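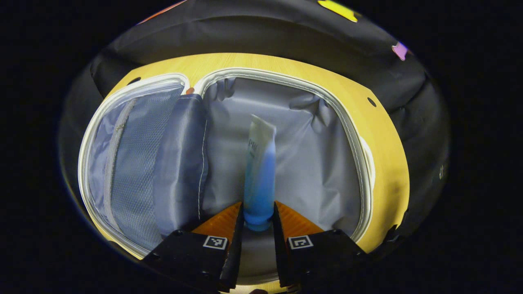

A blue and white tube in the main compartment of an open two-compartment bag.

Packing the bag: tubes, caps and the pocket with the zipper

Members who travel to the Altmont weekend in December have been asking again what to put in a toiletry bag and in what order. The notes from last year's newsletter were lost when the old site closed, so they are repeated with a few changes.

Squeeze tubes go in standing up, cap down. What is left in the tube settles near the opening, and the crimped end on top is easy to find and pull. Close each cap firmly first. A flip cap that opens in the bag makes a mess of everything under it, and a turn of tape around the cap is enough to prevent that. Tubes that are nearly used up can be rolled from the flat end and held with a small clip.

If your bag has two compartments, put the bottles and tubes in the larger one and the narrow, flat items in the other: comb, nail file, flat packets. A mesh panel with a zipper is a good place for small things that otherwise end up at the bottom. Tweezers should have their tips covered, or they will catch in the mesh.

A smooth lining can usually be wiped with a damp cloth and a drop of dish soap. Leave the bag open overnight afterward. Padded dividers take longer to dry than the lining does, so press them with a towel before you put anything back.

The washrooms at the Stinano guest house have one narrow shelf per sink. Plan on keeping your things in the bag and taking out what you need. There are hooks on the back of each door for bags with a loop. Soap and hand towels are supplied. Shampoo is not, and the nearest shop is in Milau, 9 miles down the valley road. It closes early in winter.

Anyone going by coach should keep the toiletry bag in hand luggage. The large bags are loaded underneath at Altmont and will not be reachable until arrival. Please put a name tag on the outside handle. Two plain black bags were swapped last year and had to be mailed back.

The packing list has been updated and is at the front desk. Room forms are due back by the end of the month. Last updated 2020-09-29.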